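Collecting by Hand: What We Learned Folding Cloth at Trarkthorpe
Speaker notes, 20 April 2026

Opening (slide 1)

Say hello, thank the Brarby group for the room. Start with the number, people like it: 1,000 demonstrations of one small household job, put a piece of cloth in order and then put it into an organizer. Pause. Then say that we kept 763 of them, and that the talk is mostly about the gap.

Why hand-held grippers (slide 2)

We don't drive an arm from across the room. A person takes one gripper in each hand and does the job with those. The policy sees jaws, cloth and table, and so does the person. It's quick to learn! Most new folks on the Billomham task are doing usable runs the same morning.

Point at the slide: striped cloth pinched at one edge in the right gripper, left jaws open, clear organizer waiting behind. Ask the room which hand they would move next. You'll get different answers, and that's great, because our demonstrators disagreed too and we want both in the set.

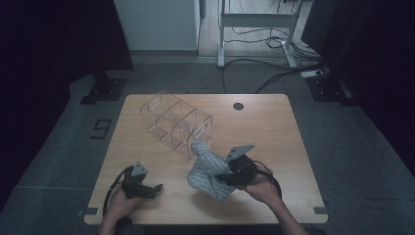
What went wrong (slide 3)

Go slowly here, it's the useful part.
Of the runs we dropped, most failed on tracking, when a hand swung too fast for the pose estimate to hold.
Cloth started too neat. In July we had people folding a shirt that was already half folded. Now we drop it from shoulder height and take what we get.
Clear plastic is hard. The wood shows right through the organizer walls, so the depth guess goes to the table behind. I love this problem and will talk too long about it, so watch the clock.

The view from the tool (slide 4)

This is what the policy gets to work with at the wrist. Two dark fingers, open, and the table between them. Let people look for a few seconds before talking. Mention the bright patch on the wood: a sheen like that moves when the hand moves, and early models chased it. We added 281 short clips with the lights changed and the chasing nearly stopped. Mention the worn spots on the fingers too. We leave them in, new fingers and old fingers both go in the set. 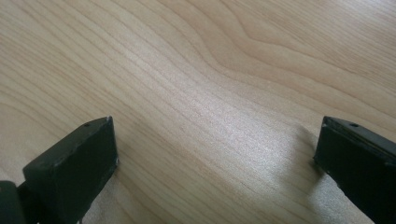
Likely question: how many people do you need to collect a set like this?
We used 7, and I'd take that over one very good demonstrator any day. Different people grab cloth in different places, and the model needs to see that.

Closing (slide 5)

Guo, our replay tool, goes up on the shared drive after the talk. Show the short replay if there's time, skip it if there isn't. Leave slide 5 on screen for questions and have the spare adapter ready.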